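**Call for participants: Plarnia student robotics club, new season**

Sep 5, 2025

We're looking for new members! The Plarnia club is a student robotics group that meets in the old Michalík building, and this season we're working on something we've wanted to try for ages: household chores done with two robot arms. Sweeping up, tidying, putting things back where they live. It sounds easy until you try it, and that's exactly why we love it.

You'd be joining one of two teams. The driving team practises moving both arms together, and records the runs for the software people. The software team takes those runs, sorts the good from the hopeless and trains the arms to have a go by themselves. You can swap teams whenever you like, and plenty of us do a bit of both.

Our big goal for the year is 1,000 clean recorded runs before the Nitano student meet in April. We have a long way to go, so every extra pair of hands makes a difference.

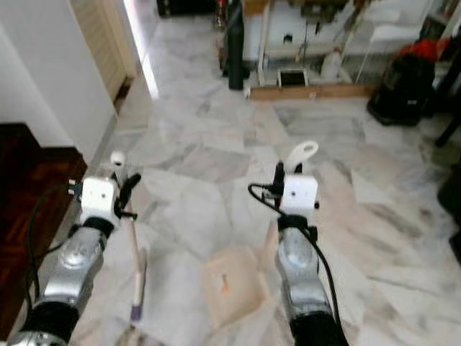
You don't need to have touched a robot before. Fulgencio Quezada, who runs the driving sessions, had never held a soldering iron when he joined, and now he can strip down a wrist joint and have it back together before the tea is ready. What we'd like is patience, a willingness to repeat the same small job over and over, and the habit of writing down what went wrong. If you can code a little (Python mostly), brilliant – but we'll teach you as we go.

**What you'd get**

- Proper time on the arms from your very first session
- A place on the team travelling to Nitano, if you've been coming regularly
- Help with your own project, if you have one in mind. Last year's was a sock sorter called Motero and we're still very fond of it
- Use of the workshop tools and the parts drawers

**What we'd ask**

- One evening session a week in term time, about 2 hours
- A safety talk before you drive anything
- Hair tied back and no dangling sleeves or scarves near the grippers
- Your own laptop if you have one. We can lend you one if not

There are 12 places. Any student at the college can apply, any year, any subject. We've had historians, nurses and a very good cellist, and the mix makes the evenings more fun.

**How to apply**

Send us a few lines saying who you are, which team you fancy and a chore you'd happily never do again. No CV, please! Leave it at the club desk on the ground floor of Michalík, or post it in the box by the workshop door. Fulgencio reads them all and will write back to everyone.

If you'd like a look before deciding, come along to any session and ask for a turn. Wear flat shoes – there's a lot of standing.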